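Review: Skisow 3 motion planning software

Travier evaluated Skisow 3, the planning package published by Kwon, for use on its two-arm work cells at Skokenia. The software was installed on an existing controller and given 300 planning requests drawn from ordinary unpacking and sorting work.

Setup was completed in one afternoon. The collision model accepts boxes, flaps and table edges as separate objects, and each may be given its own clearance. Of the 300 requests, 80 required a second attempt, most of them with both arms close to the same carton.

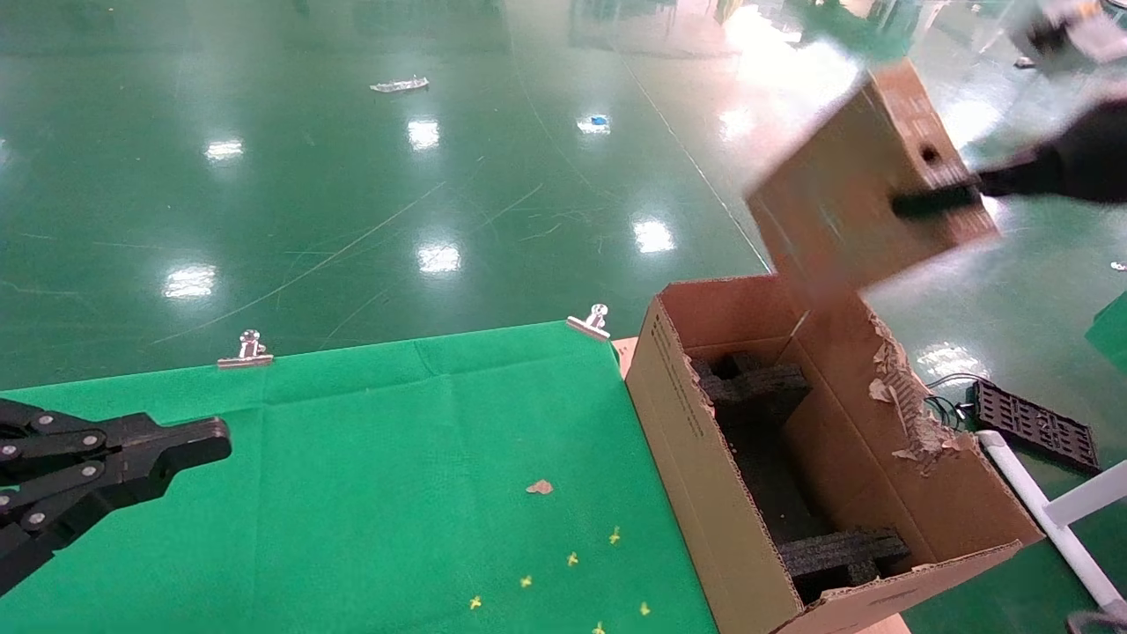

Can the two arms be planned separately?

Each arm may have its own planner, provided that the shared space is declared in the cell file before the first run.

The log viewer is the weakest part of the package. It shows only the last 200 entries, and older ones must be exported by hand. Error 743 is listed in the manual without any explanation.

Skisow 3 is recommended for cells with two arms. Sites with a single arm will find little in it to justify the change.

Reviewed 2/13/22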